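Workshop tips: teaching a two-armed bench robot by hand

Selamawit Weldu looks after the bench at Plalov, where people come in to teach pairs of small arms to sort, pack and tidy. These are her notes, set down for anyone starting out at home or in a shared workshop. They apply whether you push the arms through the job yourself or drive them from a second pair of handles.

Before you start

Write the task down in one sentence. "Take a packet from the left bin and put it in the right bin" will do. If it takes two sentences, you have two tasks and should record them separately.

Do the job with your own hands first, slowly, using finger and thumb only. If you catch yourself using your palm or a third finger, the gripper will struggle at the same point. Change the job or change the object.

Clear the bench of anything that plays no part. Tea, tape measures and spare screws end up in the recordings and, sooner or later, under an elbow.

Laying out the bins

Bins should stand where both arms can reach them without stretching. An arm at full stretch is weak and jerky, and you will feel it in the handles. Push the bins close together so that they prop each other up when a gripper catches a rim.
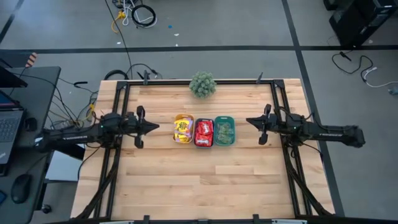

Choose bins in colours that are easy to tell apart. You will be calling them out to whoever is helping you, and "the yellow one" is quicker to say than "the one on your left, no, the robot's left". A row of yellow-orange, navy and teal works well, with one kind of packet to each. Red packets in a navy bin stand out nicely; clear packets with greenish contents in a teal bin are harder to pick out, so give yourself more time over those. Packets with shiny faces can also flare under a ceiling light. Move the lamp before you move the bins.

If the bins creep during a session, a square of rubber matting under each will hold them. Mark the corners in pencil so you can put them back after a knock.

Leading the arms

Start every run from the same resting position, both arms up and clear of the table. Finish there too. Runs that begin anywhere and end anywhere are a nuisance to trim later.

Move at half the speed that feels natural. Come down from above, pause, close the gripper, pause again, then lift. The pauses feel silly but they make it much easier to see where a grasp went wrong.

Use one arm at a time to begin with. Once you can do 4 clean runs in a row with each, try using both together. Agree which arm goes first into a bin and stick to it.

If you drop a packet, you have a choice. Pick it up calmly with the same arm and carry on, or stop and throw the run away. Don't reach in with your hand while recording.

Change something small between runs: turn a packet, swap two over, heap them to one side. Our first batch of 600 runs at Plalov had the packets lined up the same way nearly every time, and the arms were lost as soon as somebody tipped them in loose. The second batch came to 868 and was far more use, untidy packets and all.

Cables and floor

Bring each arm's cable down its own side of the table and leave enough slack for the full swing of the arm. Check this with the power off. A cable that pulls tight halfway through a movement will spoil the run and may pull out its plug.

Coil spare lengths and keep them behind the table, away from where you stand. Wheel the chair out of the way too.

Keeping a log

A paper notebook by the laptop is enough. Put down the run number, who was driving, and one word for how it went: good, slow, dropped, bumped. Berhe, at the next bench, uses ticks and crosses, but a cross doesn't tell you much a month later.

Stop after 2 hours. Tired hands make short, snatched movements — and the arms will copy those as faithfully as the good ones.

Last updated February 14, 2024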